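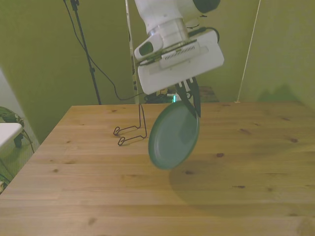

Plate in rack task: how varied should my demonstrations be?

Posted by lowtable in Data Collection, Wed 26 October

I'm collecting teleoperated demonstrations for a single task. The arm has a plate by the rim and has to set it into a wire plate stand on a wooden table. One plate, one stand, two-finger gripper. I have 103 episodes so far and I trained a first policy on 100 of them, with the other three kept back to look at by eye.

The policy is fine at getting the plate near the stand. After that it does one of two things. It either stops a little above the wires and hovers until the time limit, or it comes down with the plate turned a few degrees off and lands on top of a prong. If I put the stand where it was for most of my episodes, it does better. If I move it by the width of my hand, it mostly hovers.

For the first half of the episodes I didn't move the stand at all. For the second half I moved it around the left side of the table but kept it facing the same way. I always grip the plate at the rim, and it usually hangs a bit tilted by the time I get over to the stand. I straighten it on the way down.

Do I need to start over with more variety, or can I add to what I have? And should I be throwing out the episodes where I missed and had to lift and try again? There are 49 of those and I have been going back and forth on it.

One camera on the wrist, one fixed camera looking at the table. Recording with Cuvau, default settings.

Leobardo Bermúdez

Don't start over. Add to it.

The hovering sounds like the thing I had with a mug hook task in September. When I played my episodes back I was pausing above the hook in nearly all of them, lining things up in my head before I went down. The policy learned the pause. From one moment to the next the pictures during a pause look the same and the recorded action is "stay put", so it stays put. Look at your own episodes and see how long the plate sits still before it starts down. If it's more than a beat, that's probably your hover.

What I did was trim the still part out of the old episodes and then record new ones where I kept moving, slowly if needed. Slow is fine. Stopped is the problem.

On the retries, I would keep most of them. The ones worth keeping are where you touch a prong, lift a small amount, correct the angle and go in. That is exactly the situation your policy gets into and it needs to have seen the way out. The catch is that the miss itself is also in there, and you don't want it to learn to miss. I cut the episode so it starts at the moment contact goes wrong and keeps the recovery only. It takes an evening with 49 of them but it's not hard work. Drop any where you let go of the plate or pushed the stand along the table.

For the new ones, turn the stand as well as moving it. Right now the policy has no reason to look at which way the stand faces, so it has probably learned one wrist angle and uses it everywhere. I mark spots on the table with small bits of tape, shuffle a list of spots and angles, and go down the list. If you pick positions by feel you will end up picking the comfortable ones. Take the tape up before you record, or the policy may use it.

Also vary the tilt of the plate at the start. You say it hangs tilted and you straighten it on the way down. Do some where you straighten early and are level well before you reach the wires – that gives it more time to get the angle right, and thin wire is hard to make out in a small camera image.

nosero_fan

more data. 103 is nothing, get a few hundred and it will sort itself out

Rugemalira

I half agree with the post above. More will help, but if the stand always faces the same way it will be more of the same thing.

One item to check that hasn't come up. Open a few wrist camera recordings at the size the policy gets them, after the downscale, and see if you can find the prongs yourself at the point where you begin to lower. In my setup I couldn't. The plate covered them. The fixed camera was doing all the work at that stage and it was placed too far off to the side. I moved it so it could see the gap between the prongs and re-recorded. If you do move yours, don't mix the old and new views in one training run without keeping track of which is which.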